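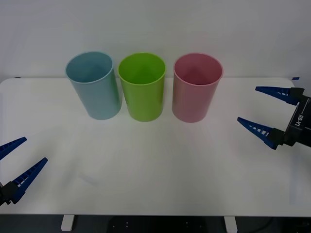 Three plastic cups: light blue, lime green and pink.

My great-aunt kept a cordial cupboard. It was under the stairs in Wiltdale, next to the gas meter, and it smelled of blackcurrants and damp coats. You weren't allowed to pour your own. You asked, she asked you which, and then she made it so weak that the choice hardly mattered (my brother maintains to this day that the lime and the orange were the same bottle).

I've been thinking about that cupboard a lot, because since January I've been making my own cordials, and I have become a terrible bore on the subject. My friends have been very patient. My freezer is full of fruit I can't identify, and there is a muslin permanently drying over the bath taps like a small sad ghost.

It started with a glut of lemons. Nurhan Yurt, who lives two doors down from me, had ordered a bag and been sent a crate, and she went along our road giving them away. I took 60, which was greedy, and then had to do something with them. Her own method is the simplest I've come across and I still go back to it: peel as thinly as you can, rub the peel into the sugar with your fingers, leave it overnight under a plate. By morning the sugar has gone to sludge and smells wonderful. Add the juice, stir until the grains have gone, strain, and that's it. No boiling! I had assumed you had to boil everything.

You do have to boil some things, as I learned with rhubarb. My first go tasted of wet string. Nurhan said I'd cooked it too hard and that it wants the gentlest heat you can manage, lid on, and then a long drip through the cloth with absolutely no squeezing. I squeezed. It went cloudy. I drank it anyway, and by the third glass I'd stopped minding.

The person who really changed how I go about it is Janaína Andrade, who used to run the drinks counter at a café called Tavares and now teaches people like me over the phone. She won't give you a recipe until you've tasted the fruit and told her what's wrong with it. Too sweet, too flat, a bit like cardboard? Then you fix that. Salt comes into it more than you'd expect. A pinch in strawberry cordial makes it taste like strawberries you remember, as opposed to the ones you bought.

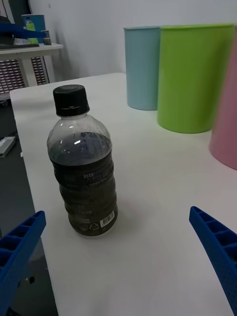 She is also fierce about dilution, and here I have to admit that my great-aunt may have been on to something. Most of us pour far too much in. Janaína's advice is to start with one part cordial to eight of water, drink half of it, and only then decide. I did this with the blackcurrant and was quite annoyed to find she was right – there was a leafy, almost catty taste at the back that I'd been drowning for years.

Fizzy water needs a heavier hand than still, I think, and very cold water needs a heavier one again. Hot water is its own thing. Ginger and lemon we all know, but try hot plum with a clove in it on a wet evening and tell me you want anything else.

A word about keeping it. Low-sugar cordials don't last, and I say this as someone who had a bottle of gooseberry go off with a bang at the back of the fridge. Six days is my limit for the light ones. Everything else I freeze in ice cube trays and tip into bags, and I do now label the bags, after an evening when I served my brother what I thought was raspberry and was beetroot. He said it was very earthy. He had seconds.

The elderflower will be out before long, and I've already got my eye on a tree behind the allotments, well away from the road. You want the heads on a dry morning, creamy and fully open, and you mustn't wash them. Shake them hard outside and let the beetles find their own way home. I've bought the lemons this time. Nurhan is getting the first bottle.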